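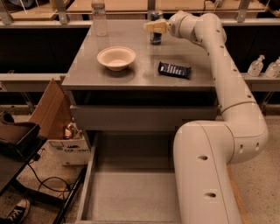
Rosalie Wallner has been clearing other people's drawers for 13 years, and she starts nearly every job the same way, by taking everything out of one of them. She works mostly in small offices and shared break rooms in and near Venisville, where she runs a one-woman business called Kasby. A typical starting point for her is a gray cabinet with the big drawer pulled all the way out and nothing in it, while a can, a water bottle, a paper bowl and a candy wrapper sit on top. People see that and assume she has just begun, she says. In her view the hard part is over.

"Once the drawer is empty you can decide what it's for," Wallner said. "As long as there's anything left in the bottom, even three rubber bands, people will tell you it's the rubber band drawer."

We spoke in January at her kitchen table. January is her busiest month. Offices come back from the holidays, find the leftovers of the December party still in the cabinets, and call her.

Wallner did not set out to do this work. She spent most of her twenties in the supply room at Hubmann, a printing company that has since moved out of town. Her job there was to hand out paper, toner and tape and write down who took it. The room had 836 labeled bins when she arrived, and a good many of them held the wrong thing.

"I relabeled the whole room over one winter," she said. "My manager thought I was doing it to avoid the phones. He was partly right."

When the company left, a former coworker asked her to sort out the break room at a dental office. She charged 100 dollars and was there until nine at night. The office told two other offices, and she has had steady work ever since.

Her method is slow at the start. She asks the client to pick one drawer, and she will not open a second until the first is finished. Whatever comes out goes on the nearest flat surface, on top of the cabinet if there is room. She does not sort as she goes. She used to, she said, and found that she was making decisions before she knew what she had.

"You put four pens in a cup and feel good about it, and then there are 60 more pens at the back," she said.

After that comes the trash, and she has opinions about trash. A wrapper or a used paper bowl should never go into a drawer, she said, even for a minute while somebody finds the wastebasket. She has pulled out wrappers for candy that stores stopped carrying years ago. In break rooms she brings two bags, one for garbage and one for cans and bottles, and hangs them on a chair.

Drinks get their own rule. Anything that can spill is the last thing she moves and never goes over an open drawer if she can help it. She learned this at a real estate office, where she knocked a full cup of coffee into a drawer of signed forms.

"They were nice about it," she said. "I dried them on the radiator. I still think about it."

Once the surface is down to things worth keeping, she asks the people who use the room what they reach for most. The answers are usually shorter than they expect. Forks, napkins, tea, the bottle opener. Those go in the top drawer toward the front. Extra stock goes lower down. If a deep drawer has no obvious use, she leaves it empty and tells the client to wait.

That advice does not always go over well. At Ollitz, an insurance agency with a break room on the second floor, the office manager wanted every drawer filled before Wallner left, on the grounds that they were paying for it. Wallner left the deepest one empty anyway. When she stopped by later, it held a slow cooker and the cord that went with it.

"That slow cooker had been on the floor next to the refrigerator," she said. "People were stepping over it to get their lunch."

She sells no bins or dividers and rarely recommends them. If a drawer slides badly, she will wipe out the tracks, but she does not do repairs. She is fond of plain metal cabinets because they wipe clean, and less fond of open shelves, where in her experience things get pushed to the back and stay there – she once found a birthday cake candle shaped like a 4 behind a row of mugs, and the woman it had been bought for had retired.

Her own kitchen is tidy but not strict. There was mail on the counter when I visited, and a drawer by the stove would not close until she pushed down on a whisk. I asked if that bothered her.

"It's a kitchen," she said. "I cook in it."

Wallner takes new clients by phone and prefers to be called before noon. She asks that people not clean up before she comes.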